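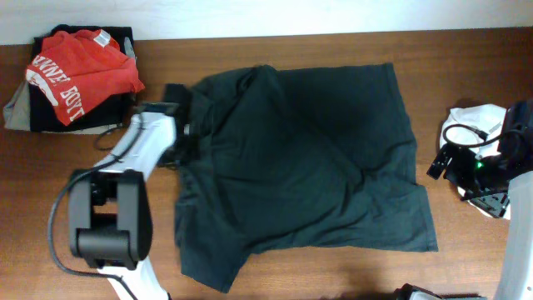 Chapter 6
Handling Cloth: Folding and Sorting

A shirt has no fixed shape. A bolt or a carton can be described by its size and position, and a program that knows both can plan a grasp in advance. A shirt lying on a table must be described again each time it is touched. The green garment in the opening figure is nearly flat, yet it has folds across the middle and one edge bunched in a gripper. Each of these changes where the next grasp should go.

Chapter 5 dealt with rigid parts on the Trolix line, where the question of whether a machine can do the job has largely been settled. For household chores it has not. The Lanach trials, treated in Section 6.2, set a two-arm station to fold 14 garments in a row without help. The station finished 12. A person doing the same work would not regard this as a good result – nor would a laundry pay for it.

This chapter covers three problems in order: finding an edge or corner, holding the cloth without gathering too much of it, and moving two arms so that the fabric stays under light tension. Sorting is taken up last, using the Didby data tables in Appendix B. Readers should be familiar with the grasp notation of Chapter 2.

6.1 Describing a Garment

Let the garment be a sheet of small connected patches, each free to bend at its borders.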